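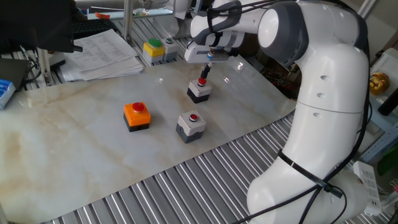
## 4. Button boxes: placing, teaching, first press

Do section 3 first (arm bolted down, cables strapped). If the strap on the lower column has slipped, redo it now, not later. Leave slack above it for the bend.

Notes here are for the Zistevik bench at Cilton. Building one at home? Same steps, your own numbers for height.

### 4.1 Lay out the bench

1. Arm off at the wall. Not just paused.
2. Spread the marble-pattern sheet over the ribbed top. On the diagonal is fine. Smooth out any ridge near where a box will sit.
3. Put the boxes you want pressed on the sheet. Orange one with the mushroom button to the left, the white-and-grey ones with red buttons towards the middle. Leave a hand's width between them, the gripper needs room to come down without clipping a neighbour.
4. Green-button boxes stay on the bare metal behind the sheet. They're not in the Osman routine, that comes in section 6.
5. Paper lists and keyboard well back. Keep sleeves and leads out of the reach of the elbow, it swings wider than you think.

> **Note:** boxes slide. A bit of tacky putty under each base corner sorts it. Don't glue them, they get moved for section 5.

### 4.2 Teach the press point

1. Power on, wait for the joints to settle. Speed to 30 in the Betaton panel. Leave it there for the whole of this section.
2. Jog the gripper over the first box. Finger pointing straight down. Check from the front AND from the side, it can look dead on from one and be miles off from the other.
3. Lower to the hover height. On our bench that's 254 mm, measured from the metal, not from the sheet.
4. Save as `hover_1`.
5. Drop in small steps till the tip just touches the red button. Stop there. Save as `touch_1`.
6. Set press depth to 6 mm below touch. Save as `press_1`.
7. Back up to hover before you move sideways. Always.

Repeat for the others, `_2`, `_3` and so on. Mushroom button stands prouder than the flat ones so teach its touch point fresh, dont copy the height across.

> **CAUTION:** never jog sideways with the finger on a button. It'll drag the box, or bend the finger, or both.

> **CAUTION:** the buttons on these boxes are targets. None of them will stop the arm. The real stop is the one wired in at 2.4, keep it within reach of your free hand.

### 4.3 First run

1. One box only. Load `press_single`, pick point 1.
2. Hand on the real stop.
3. Run. Should go hover, touch, press, touch, hover.
4. Watch the base of the box as it presses. If it rocks, the finger's off centre, teach 4.2 again for that box.
5. Good? Run the lot in order, still at speed 30.

### If it goes wrong

- **Stops with code 745** – too much push on the way down. Press depth too deep, or touch point saved too low. Jog up by hand, clear the code, redo steps 5 and 6.
- **Presses but nothing logged** – lead at the back of the box. Nearly always.
- **Misses by the same amount every time** – the sheet's shifted and taken the boxes with it. Put them back, no need to reteach.
- **Misses by a different amout every time** – loose finger. Power off, nip up the screw, then reteach everything.

Save the points file before you switch off. Panel doesn't ask.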